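Home Posts Workbench Reading About Search

Fingertips again

I was told the gripper on our hand-held rig would need no looking after. It has four linkage arms and two fingertips, so I suppose somebody at Grulisance thought there was nothing in it to go wrong.
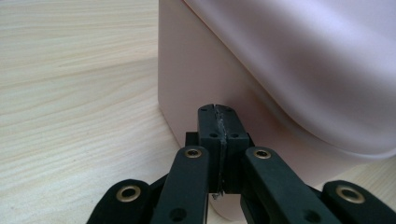
What the manual says

The manual gives fingertip care 2 lines. Wipe the pads, check the screws. There is a table of service intervals further on where the pads are down for a check every 50 hours, and I would love to know who came up with that. Ours get looked at far more often, and the pads are nearly always what I end up fiddling with.

Look at the seam where the two tips meet. They should close flat against each other all the way down, and a thin greyish strip is pinched in there, crumpled, with a frayed end poking out underneath. Tape or film, I wouldn't swear to either. Whatever it is, a strip like that takes up room, and a gripper that reads its own opening will give you a wrong zero if you set it with something in the gap. Reece Fothergill says the error is too small to matter. Reece has never had to throw away an afternoon of recordings.

What I do instead

Open the tips fully and pull anything out with tweezers, downwards, following the seam. Don't blow it out with the air line. Bits go into the linkage and you meet them again later.

Wipe both faces with a dry cloth. The Stoltmont forum swears by solvent. I tried it on an old pair of pads and they went chalky, so no.

Then the screws. There are holes near the tops of the pads and more on the shoulders lower down, and I check the shoulders first. If those are loose the tip rocks and no amount of fussing higher up will cure it. Small driver, finger and thumb. Đạt Kim uses a torque driver and gets the same result in twice the time — he disagrees with this.

After that, the brass bushings at the ends of the arms. Waggle each arm sideways. A bit of play is normal. Clicking isn't. I don't oil them, whatever the reseller's video tells you, as oil and bench dust make a very good grinding paste.

Last, close the tips with a light squeeze, hold them up to a window and look for daylight in the seam. Only then set the zero. I do it 3 times and if the readings don't agree I start again from the tweezers.

The upgrade

Giang Lý forwarded me the notice for the new pads, out in November, "self-cleaning geometry". From the drawing it is a groove. I can see a groove giving fluff somewhere to live. They come in packs of 12, which tells me something about how long they expect them to last.

I've asked for one pair to try. If they hold their zero for a month I'll say so on this page. Until then the tweezers stay in the drawer under the bench, and whoever borrowed the good ones can put them back.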